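Can a Robot Learn Just by Watching?

You may have heard that robots can now learn chores by watching videos of people. Some headlines make it sound as if a robot sees you tidy up once and then does it for you. Let's slow down and look at what was tested.

A team at the Lanmont lab, led by Rocío Cabrera, collected 364 short videos of people doing small jobs with their hands. The videos went into a computer program that looks for patterns. Then a robot arm tried to open a drawer and take something out. 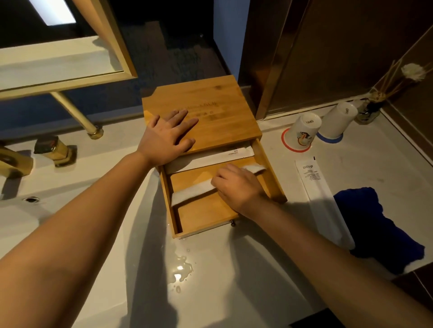 Hands do a lot that we never think about. When you get something from a drawer, each hand may have its own job. One rests flat on the lid of the bamboo box, while the other reaches into the drawer and grips a folded white cloth. A video shows where the fingers go. It does not show how hard they press, and a robot needs to know that too.

So how did the robot do? It got 200 tries and the team says it did well. But it used the same drawer every time, in the same spot. Would it manage with a drawer that sticks? The team didn't check.

Kirsty Pryor, an engineer who was not on the team, wants to see the test repeated in 5 different homes. That seems fair. Next time you read that a robot "learned" something, ask what it practiced on, and whether anyone tried it somewhere new.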